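Progress report: hand-held demonstration collection, Hundport site
October
Prepared by Wanpen Thaweesak, Thammasiri
For: Mayuree Chaimongkol, Flultex program office

Status

Collection is on schedule for the first task group and behind on the second. The first group (pick and place of rigid items on a tabletop) reached its target of 500 accepted demonstrations at the end of the reporting period. The second group (handling of soft items) stands at less than half of its target. The causes are covered under Soft items below. No change to the budget is requested.

Scope for the period

The work plan called for three things: a stable recording procedure, a full set of rigid-item demonstrations, and a first training run of the policy on that set. The first two are complete. The training run was started on a Tuesday and finished without interruption, but the evaluation on the arm is only partly done, so this report gives no success rate. It will be in the next report together with the test conditions.

Recording procedure

Operators work with the hand-held gripper at a table. Each demonstration starts with the jaws fully open and the tool held still over the work surface, and ends the same way. The still period at the start is used to initialize the pose track. In the early sessions operators moved too soon, and the track drifted during the first reach. We lengthened the required hold and added a tone that sounds when tracking is ready. Rejections for drift at the start have since become rare, although they have not stopped.

Jaw width is logged with every frame. The width signal is calibrated at the beginning of a session by closing the fingers completely and then opening them to the stop. One session was recorded with the calibration from the previous day by mistake. It was recovered by recalibrating afterward and reprocessing the logs, and the affected files carry a note in the Proka index. We have changed the recorder so that it refuses to start a session without a new calibration.

Item positions are varied between demonstrations. Operators follow a printed card that gives the starting zone for each item. Without the card, items tended to end up near the middle of the table, and the policy would have seen very little of the edges. Lighting is also varied, within limits: blinds open, blinds closed, and overhead lights only. Strong daylight on a pale table washes out part of the surface, and we keep a share of those recordings on purpose, as the deployment room has similar windows.

Review and acceptance

Each demonstration is reviewed by a person other than the operator. The reviewer checks that the task was completed, that the pose track is continuous, and that the jaw width matches what is seen in the video. A demonstration that fails on tracking is discarded. One that fails on the task is kept in a separate folder, labeled with the type of failure, and is not used for training at present. Mayuree asked at the last review whether these could be used later for recovery behavior. We think so, but the labels are too coarse for it now. Splitting "dropped" into "dropped on grasp" and "dropped in transit" would be the first step, and it can be done from the existing video.

Review is the slowest part of the pipeline. Two reviewers handle all of it. An automatic check for gaps in the pose track went into use midway through the period and now removes the worst files before a person opens them.

Soft items

Soft items take longer per demonstration and are rejected more often. Three problems account for most of it.

1. Inconsistent start state. A soft item does not return to the same shape when it is put back. Operators were spending time arranging it by hand, and each had a different idea of what was acceptable. The card now specifies only the zone and which side faces up. Shape is left to vary.

2. Ambiguous grasp width. With rigid items the jaw width at contact is close to the item's size. With soft items operators keep squeezing until they feel resistance, and the final width differs widely between people. We have not corrected this. The first soft-item training run will use the data as recorded, with operator ID kept as a field so that the effect can be measured.

3. Finger pad condition. The padding on the inner face of the fingers is a consumable, and its condition has to be logged along with the session. A frayed edge or a loose flap changes how the jaws meet a soft surface, and it also changes what the camera sees, as the fingers are in view throughout. The wrist view from a soft-item session shows the left pad in this state, with the padding peeling and a torn piece hanging at its lower end. 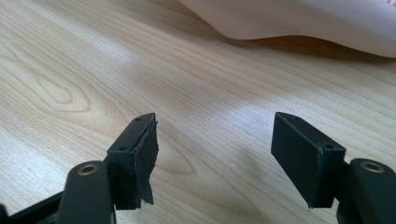

Pad replacement

The procedure now calls for a pad check at the start of every session and again after every 20 demonstrations. A pad with any lifted edge is replaced before recording continues. The operator enters the change in the session log, so that files before and after it can be separated. Replacement takes almost 12 minutes including recalibration — most of that is waiting for the adhesive to set. We are testing a thicker material that clips into place, but it reduces the maximum opening slightly and would have to be introduced on all tools at the same time.

Recordings made with worn pads will stay in the set. They will carry a pad-condition tag, and the first soft-item policy will be trained both with and without them.

Equipment

Both hand-held tools are in working order. The second had an intermittent fault in the jaw width sensor, traced to a cable that was bent too sharply at the handle. The cable was rerouted and the fault has not come back. Spare cables and pad material are on order. Storage is adequate through the next period at the present rate.

Next period

— Finish the evaluation of the rigid-item policy on the arm and report the results by item and by starting zone.
— Continue soft-item collection, with priority to the starting zones that are still thin.
— Relabel the failed demonstrations using the finer categories.
— Decide on the clip-in pad material.

Decision needed

We ask the program office to confirm whether the soft-item target should be counted per item or over the whole group. The work plan can be read either way. Counting per item would require additional operator time, and we would need to know before the next schedule is drawn up.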